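Categoría: Residencias – Seguridad en dormitorios y ropa de cama
4 comentarios · 13 veces compartido

Residencia Nisden – Lista de inspección de dormitorios
Habitación 121, planta 2

1. Salida y paso hasta la puerta: despejados. Conforme.
2. Radiador: sin prendas ni textiles apoyados. Conforme.
3. Regleta junto a la cabecera: cable pellizcado por la pata de la cama. No conforme – sustituir antes de la próxima visita.
4. Ventana: el limitador de apertura funciona. Conforme.
5. Detector de humo: probado, responde. La etiqueta de revisión indica noviembre.
6. Ropa de cama: mantas y edredones deberán mantenerse alejados de lámparas y enchufes. Conforme.
7. Ropa personal: se admite extendida sobre la cama durante el doblado; no se admite en el suelo ni sobre la lámpara. Conforme, con observación.
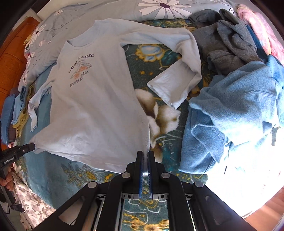 Por Uzma Satti | 15/01/2023

Observación al punto 7. La camiseta clara de manga larga está extendida sobre la manta estampada de flores, con una manga doblada hacia el centro y pliegues en el cuerpo. Se recuerda a los residentes que el doblado debe completarse y la prenda guardarse en el armario el mismo día.

Comentario de mantenimiento (Kodside): la regleta del punto 3 queda solicitada. Se ruega no mover la cama hasta su retirada.

Comentario de dirección: recibido. El punto 3 permanece abierto.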